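From: Anselmo Aguiar
To: teleop-users list
Subject: Re: [teleop-users] how many demos before it stops being silly?

On the Brillden list thread someone wrote:

> We're recording pick and place by remote control and have 60
> good runs so far. The policy reaches for the right thing but
> closes too early about half the time. Do we just need more
> runs, or are we driving it wrong? Also, does anyone still
> teach by hand, grabbing the arm and moving it?

Hi all,

I'd look at the driving before you sit down for another long week of recording! We had the same early close on our Cirevow setup, and when I replayed my own runs I found I was starting to squeeze while the arm was still moving in. I'd gotten fast and sloppy, and the policy learned fast and sloppy right along with me. So I redid 81 of them with a clear little stop before each grasp -- boring as anything, but the early closing mostly went away.

The other thing is variety. We do shelf groceries, cans mostly, and for ages I put everything back in the same spots because it was quicker (I know, I know).

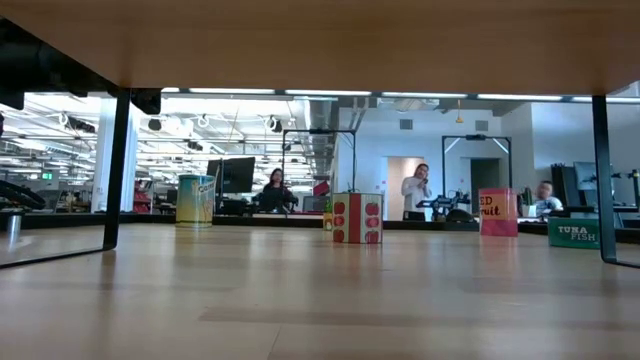

Now I shuffle after every 5 runs and throw in something squat next to something tall, so whoever is driving has to change height and can't go on autopilot. The low tuna can is still the one I fumble most on the controller.

As for moving the arm by hand, yes, I still do it for the last bit of an approach. You feel the contact, and that's lovely, but my hands end up in the camera view, so I keep those runs in a separate folder. Marinho's export script will mix them together if you let it, so watch the paths.

How are you logging the gripper, by the way -- commanded width or measured? We had over 2000 frames where the two disagreed and I only caught it by plotting them.

Anselmo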